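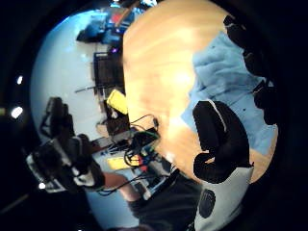
Never iron a cloth you haven't first smoothed with your hands, Marianna Czerwiński told me in September, and I have been repeating it to anyone who'll stand still long enough.

2025-10-22
By Gordon McIntyre

I'd gone to her looking for advice on one light blue cloth, the sort that lives on a honey-coloured wooden table and gets bunched up every time someone reaches for the butter. She had a good deal to say (she's been folding linen for customers at Kusta for 16 years) and I went home with a head full of it, and a bag of plums besides. 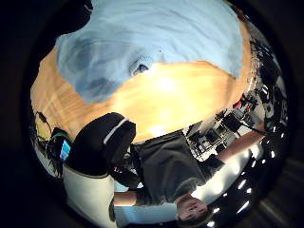
Start from the middle, then, and work out towards the corners with flat palms, taking your time over it. Fold edge to edge, run your hand along the crease, and fold again. If you've got a good timber table, so much the better, as the cloth slides nicely and you can feel every wrinkle. Mine still comes out crooked about the hem, but it's a lovely way to spend 5 minutes while the kettle boils, and my favourite cupboard has never looked tidier.

Contact the magazine | © 2025 Csizmadia | Back to top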